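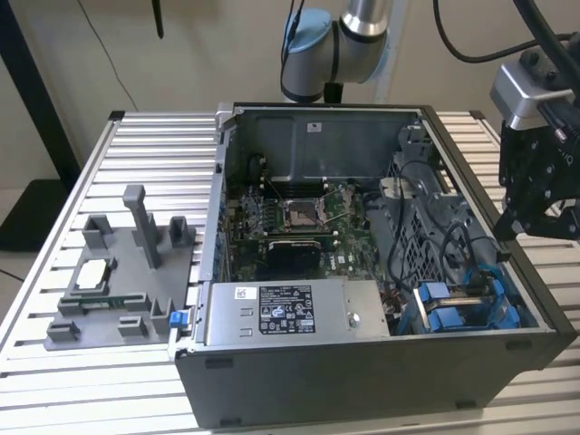

*Case on its side on the bench, CPU socket open, chip still out*

## Dell tower: what order should I put the CPU and memory back in?

**slatbench**

I have a Dell desktop tower open on the bench with the side panel off. The processor is out and the lever on the socket is up. The power supply and the drive cage are still in the case and I would like to leave them where they are if I can.

The machine came out of an office in Flemham and has 173 documents on it that I need, so the drive is staying put. It was running fine but hot, and the old paste had gone hard. I have cleaned the chip and have a new tube of Okura paste.

What I want to know:

- Does memory go in before or after the processor?
- Do I have to unplug the cables around the drive cage to get my hand in?
- How much paste? The tube says "thin layer" and nothing else.

I paid 116 for the whole thing, so I don't want to spend much more on it.

**pinout_296**

Processor first, then the cooler, then memory. You can do memory earlier, but on a lot of these towers the cooler is a tight fit and the sticks get in the way of the screws.

1. Pull the power cord from the wall and hold the power button for ten seconds.
2. Touch bare metal on the case before you pick up the chip. Hold it by the edges only.
3. Find the small triangle on one corner of the chip and the matching mark on the socket. Most also have two notches along the sides.
4. Lower it straight down. Don't slide it and don't press. If it doesn't sit flat, lift it out and look again.
5. Close the bracket, then bring the lever down and hook it under its catch. It takes a fair amount of force at the end and may creak a little — that is normal.
6. Put a dot of paste the size of a small pea in the middle of the chip. Set the cooler on top and tighten the screws a few turns each, corner to opposite corner.
7. Line up the notch in each memory stick and push both ends until the clips close.

Leave the drive cables alone unless one is lying across the socket. If you do move one, take a picture first.

Before you close the lever, look across the socket from a low angle with a flashlight. The contacts should make an even pattern. One that shines differently from its neighbors is probably bent, and you want to find that out before there is a chip on top of it.

**Testa_towers**

Just buy a new one. I got a Skendard mini PC and never looked back. Those old towers use too much power anyway.

**greyport**

I agree with the steps above. Two things to add.

Plug the CPU fan back in before you turn it on. Many Dells stop at startup with a fan error if they can't see it, and people think they killed the board.

Also expect the first start to be slow if the memory has been moved around. Mine sat on a black screen for over a minute. I have done this on a few OptiPlex machines and the only one that gave me trouble had a stick that wasn't pushed all the way in.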